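Willitz Ulstead Teapot, White Glaze: Review
Reviewed by Erick Mohamedi
January 10, 2026

The Ulstead is a slip-cast stoneware teapot with a fixed handle, a drop-in lid and a removable stainless infuser. Willitz sells it in white, charcoal and a grey-green. The white was bought at full retail in November and has been used daily for black tea, with occasional use for rooibos and one unwise attempt at hot chocolate.

Willitz states a production run of 3,000 pots for the current mould. The previous mould had a shorter spout and a bayonet lid, and stock of it still turns up at discount. Check the base before buying: the current version has the name pressed into the foot ring, the old one has it printed under the glaze.

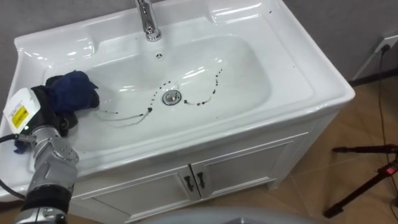

Dark streaks on white ceramic, either side of the drain.

Pouring

The spout leaves the body low and finishes with a thin, slightly undercut lip. At a normal pouring rate the stream is coherent and breaks off without running back. At a slow rate, with the pot nearly full, it dribbles. The drip travels down the underside of the spout and collects at the join with the body, where it will mark a tablecloth. Tilting the pot back sharply at the end of the pour prevents most of this.

The lid has a locating tab opposite the vent. It holds to a steep angle, well past the point at which the pot is empty. Condensation seals the vent from time to time and the flow falters. Turning the lid a few degrees clears it.

Heat retention

Water went in at 96 degrees, lid on, pot preheated, no cosy. After 37 minutes the tea was still pleasant to drink without milk and lukewarm with it. The wall thickness is even enough that there are no obvious hot spots, but the handle root does get uncomfortable when the pot is full. Anyone who supports a pot with the second hand will want a folded tea towel.

Infuser

The basket is etched sheet, not woven mesh, and the holes are clean. It passes very little dust from a broken-leaf Assam and rather more from rooibos. The opening at the top is 44 mm across, a tight fit for a measuring scoop and too tight for a heaped dessertspoon. The rim of the basket stays hot after removal and has no tab or loop to lift it by. Viltia fits a small silicone collar to its equivalent basket, and Willitz should do the same. 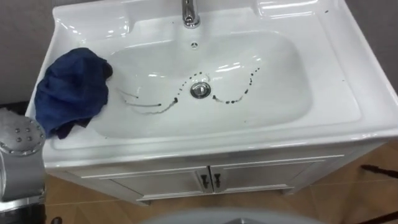

The Ulstead's glaze is even over the body and thins a little at the lip, where the clay shows faintly through. It is harder than the glaze on the old mould and has not crazed. It is also a full gloss, so it behaves like any glossy white ceramic. A bathroom basin is the obvious comparison: overhead lights leave bright highlights along the rim, and a thin dark streak across the bowl can be seen from the doorway. Tea tannin on the inside of the pot is just as plain. Bicarb and a soft cloth remove it from the walls; the strainer holes behind the spout need a narrow bottle brush. Buyers who do not intend to clean the pot often should take the charcoal.

The pot is rated for the dishwasher and has come through without damage. The infuser picked up water spots along the rim, which wiped off. The foot ring is unglazed and will scuff a polished timber table unless the pot is kept on a mat.
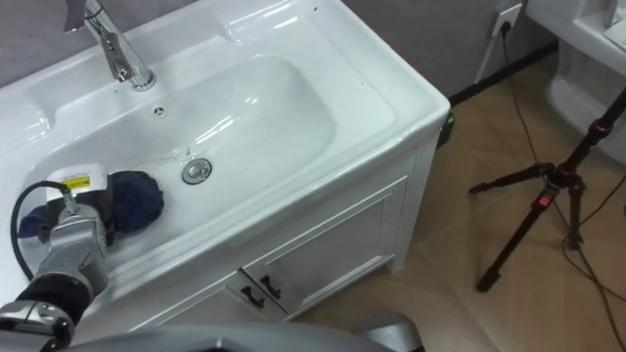
Compared with the Aaltonen

The closest alternative is the teapot designed by Jarmo Aaltonen and sold under his surname. It is lighter, pours better at slow rates and has an infuser wide enough for any spoon. It loses heat faster, and the lid must be held with a finger from about half full onwards – a serious fault in a pot meant for serving at the table. The price difference is small. Spare lids are listed for both, but only Willitz sells the infuser separately.

Verdict

Recommended for black tea and for tables of three or four. The slow-pour dribble is the main defect, followed by the missing tab on the infuser. The matching milk jug uses the same lip profile and dribbles in the same way, so buy that elsewhere.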